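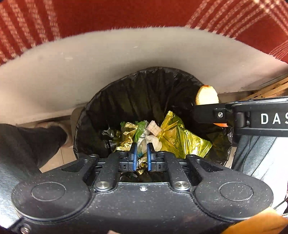
**R. Tseng**, instructor, Pageant Judging and Event Practice

2024-04-05

## Session 4: The private interview

The Porkham County pageant in July will use the same interview format we practice today. Read these notes before you fill out a score sheet.

### Format

Each contestant meets the panel alone for 6 minutes. The panel has her application form but has not seen her on stage yet. Judges take turns asking questions, and a timekeeper at the door calls the end. If a contestant is in the middle of an answer when time is called, she may finish the sentence.

### Scoring

The interview is worth 50 points. Judges score it in pencil right after the contestant leaves the room, before any talk among the panel. Changes are allowed until the sheets are collected, and each one must be initialed.

- **Content:** did she answer the question that was asked?
- **Delivery:** pace, eye contact, volume
- **Knowledge of the county:** named places, programs, current issues
- **Platform:** can she say what she would do with the title year?

Do not score gown, hair or makeup here. Those belong to the evening portion.

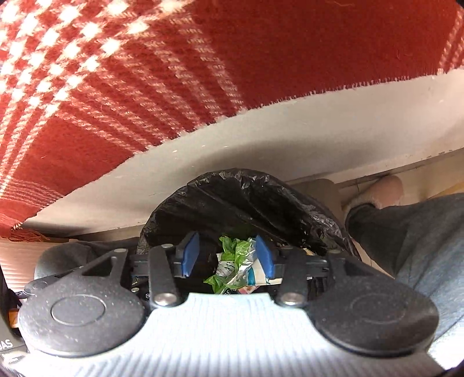

A common problem with new judges is that the first contestant gets a middle score on everything. Use the full scale from the start. With 16 contestants you will be tired by the end, so take the breaks on the schedule.

### Questions to avoid

Do not ask about religion, dating, family income or plans to have children. Political topics are fine if the question is open and the judge does not argue with the answer.

### For next week

Write two interview questions on a local topic and one follow-up for each. Bring the Fimine tally form, filled out for the practice round. We will go over ties and dropped scores.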